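Night guard (dentistry)

A night guard, also called an occlusal splint or bite guard, is a removable appliance worn over the upper or lower teeth during sleep. Its main job is to keep the teeth apart in people who grind or clench at night, a habit known as sleep bruxism. Night guards are among the most common appliances made in general dental practice, and they are a lovely case of a simple idea carried out with a surprising amount of craft. A few millimeters of plastic, properly shaped, can take wear that would otherwise fall on enamel, fillings and crowns.

The term is used loosely. Sports mouthguards, whitening trays and clear aligners look similar but are made for other purposes, and dentists generally advise against swapping one for another. Appliances that move the lower jaw forward to treat snoring or sleep apnea are a separate group and are covered under oral appliance therapy.

Background

Grinding has been known to physicians for a very long time, but the idea of putting something between the teeth to manage it is fairly modern. Early splints were made of hard rubber, the same material used for the denture bases of the day. They were heavy and dark, and they were hard to adjust once finished. Acrylic resin changed all of this. It could be processed in clear or pink, trimmed at the chair with an ordinary bur, and polished to a shine, and by the second half of the twentieth century it had become the usual choice.

For many years the appliance was explained mainly in terms of the bite. Grinding was thought to come from teeth that met badly, and the splint was seen as a way to give the jaw a better set of contacts. Sleep research has since moved attention toward the nervous system. Sleep bruxism is now widely described as a muscle activity that tends to go along with brief arousals during sleep, and the guard is understood as protection for the teeth more than as a cure for the habit. Many wearers keep grinding. They simply grind on plastic, and a well-used guard often carries a wonderfully clear record of it in the form of flat shiny tracks.

Types

Soft guards are made from a flexible sheet, usually a vinyl material, heated and drawn down over a model of the teeth. They are quick to make and feel gentle at first. Heavy grinders can bite through them in a short time, and some people find that the springy surface encourages them to chew.

Hard guards are made from acrylic or a similar rigid plastic. The biting surface is usually smooth and nearly flat, so that the opposing teeth can slide across it without catching. This design is often called a stabilization splint. It takes more time to fit than a soft guard but generally lasts longer, and it can be adjusted in small steps.

Dual-laminate guards have a hard outer layer for biting and a softer inner layer against the teeth. They are popular with people who find a fully hard appliance too tight in the first few minutes of wear.

Front-tooth appliances cover only some of the front teeth and hold the back teeth apart. They have keen supporters, but because the uncovered teeth may shift over time they call for careful selection and regular checks.

Boil-and-bite guards are sold over the counter. The wearer softens the material in hot water and bites into it to form the shape. They cost far less than a custom guard and can be a useful stopgap, although the fit is bulkier and the bite is not adjusted by anyone trained to do so.

Making a custom guard

The process begins with a record of the teeth. This may be a conventional impression, taken with a tray of soft material that sets in the mouth, or a digital scan made with a small handheld wand. A second record shows how the upper and lower teeth meet, often with the jaw held slightly open to match the thickness of the finished guard.

In the traditional method the technician pours plaster models, mounts them on a hinged device called an articulator, shapes the guard in wax and replaces the wax with acrylic. Pressure forming is quicker and uses a heated disc of plastic. Digital laboratories design the guard on screen and then mill it from a solid block or print it in layers of resin. Milled guards are dense and very accurate. Printed guards can be reproduced from the stored file if the first is lost, a real comfort to anyone whose dog has found the case (dogs seem to love them!).

Fitting is done in the chair. The guard should snap into place with light finger pressure and should not rock. The dentist marks the contacts with colored paper, asks the patient to tap and slide, and trims the high spots until the marks are even on both sides. This step is easy to underrate. Two guards from the same model can feel entirely different once one has been adjusted well and the other has not.

Wear and adaptation

Most people need a little time to get used to a guard. Extra saliva is common during the first nights, as is a feeling of fullness behind the lips. Both usually settle. A brief tightness on the teeth in the morning is also common, and the bite may feel slightly odd for a few minutes after the guard comes out. If the bite still feels changed later in the day, the dentist should be told.

An upper guard is the more usual choice in many offices, but a lower one can suit people with a strong gag reflex and those who feel that an upper guard crowds the tongue. Missing teeth, loose teeth and recent crowns all affect the decision.

Guards are not generally advised for children whose adult teeth are still coming in, because a rigid appliance can get in the way of normal growth. Anyone with loud snoring, gasping at night or marked daytime sleepiness should raise it before a guard is made, as certain splints may make sleep apnea worse.

The Skollstead record

One of the longer local accounts of night guard use comes from Skollstead, where the Cleltton Dental Clinic kept notes on 2229 guards fitted over 16 years. The record was never set up as a trial and has no comparison group, so it can't show how well guards work. Its value lies in the everyday detail. Staff wrote down the material, the arch, each adjustment visit and the reason for every replacement.

Loss was listed far more often than breakage. Among guards that did break, soft ones failed earliest, and cracks in hard guards tended to start at a thin spot over a back tooth. The clinic later changed its laboratory slip to ask for a minimum thickness in that area, a small and very sensible reform. It also began giving each patient a brightly colored case after 13 guards were reported thrown away in paper napkins in a single October. 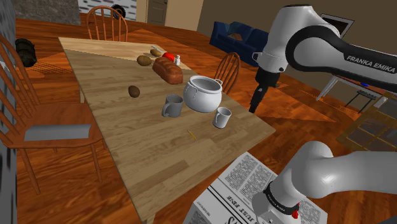
Constanza Cáceres, in a comment added to the clinic's summary on 7 Jan 2022, wrote that the figures on loss would be more useful if they were split by age: "My older patients keep the same guard for years and bring it to every visit. The students lose theirs when they move. Putting them together hides both stories, and I would love to see the two groups side by side."

The summary was later revised to include a table by age group, and the clinic kept her comment at the foot of it.

Cleaning and storage

A guard should be rinsed in cool or lukewarm water as soon as it is taken out, then brushed gently with a soft brush. Plain liquid soap works well. Toothpaste can scratch the surface, especially the whitening kinds, and a scratched guard picks up stain and odor more easily. Hot water can warp most materials, so dishwashers and boiling are out of the question.

After cleaning, hard acrylic guards are sometimes stored in water, while many soft and dual-laminate guards are kept dry in a vented case. Instructions vary with the material, and the laboratory's own sheet should be followed. A soak in a denture or retainer cleaner removes the chalky film that builds up in some mouths. The case needs washing too, a step that is very often forgotten.

Service life and cost

How long a guard lasts depends mostly on how hard its owner grinds. Some soft guards are worn through within months, while a thick hard guard may serve for many years. Replacement is needed when there is a hole or a crack, when the fit has become loose, or when new dental work has changed the shape of the teeth. A dentist can often reline or repair a hard guard after a single new crown.

Insurance coverage is uneven. Some dental plans pay a share, in a few cases up to 80 percent, while others leave the appliance out entirely or limit it to one in a set number of years. A written estimate before the impression is taken saves a good deal of trouble.

See also

Bruxism
Dental impression
Oral appliance therapy
Temporomandibular joint
Tooth wear

Contact the editors | Copyright Baran Dental Reference | Back to top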